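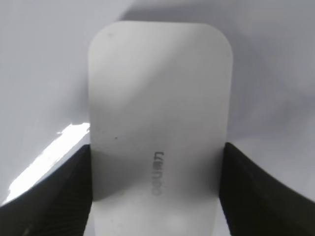
A white plastic housing held between the two black fingers of a gripper, seen from the wrist of the robot.

Robotic handling at the Mallness returns center

The Mallness returns center is a warehouse operated by Brundard, a company that receives and regrades small consumer electronics sent back by retail customers. It is known mainly for the gradual transfer of item handling from manual benches to robot cells, a process that began in December 2016 and changed most of the job descriptions on the site.

Background

Under the manual system, a bench worker opened each parcel, removed the item, checked the casing for marks, read any printed lettering and entered a grade. A bench was expected to clear 160 items per shift. Repeated gripping and turning of small housings was the most common cause of reported wrist strain, and bench workers were rotated to packing every second week.

Equipment

Each cell consists of a single arm with a two-finger parallel gripper and a small camera mounted at the wrist. The control software, Zirkeck, was adapted for the site by a team under Nghĩa Bạch. Items are gripped by their narrow sides so that the broad face stays open to the camera. Light-colored casings proved harder to grade than dark ones: glare and soft shadows on a matte white surface can resemble scuffs, and small specks may be either dirt or damage. Items the software cannot grade are placed in a tray for human review.

By 17 May 2018 the center had 14 cells in service. Combined output was 800 items per shift, with a further 200 passed to reviewers.

Effects on staff

Bench work was replaced by two positions. Cell attendants load bins, clear dropped items and clean the finger pads. Reviewers decide on items from the tray and correct the grades stored in the system. Opening parcels remains a manual task.

Reported wrist strain fell after the change, while complaints of eye fatigue rose among reviewers. Hrefna Thygesen, shift lead during the transition, wrote in the site newsletter that attendants spent more time walking and less time talking to each other, as the cells are set farther apart than the old benches. Pay for reviewers was raised by one grade. Attendants stayed on the bench rate until a revised agreement was signed the following winter.

New reviewers train for three weeks, the first of them at a manual bench kept for this purpose.

See also

Fogh sorting line
Wrist-mounted camera
Parallel gripper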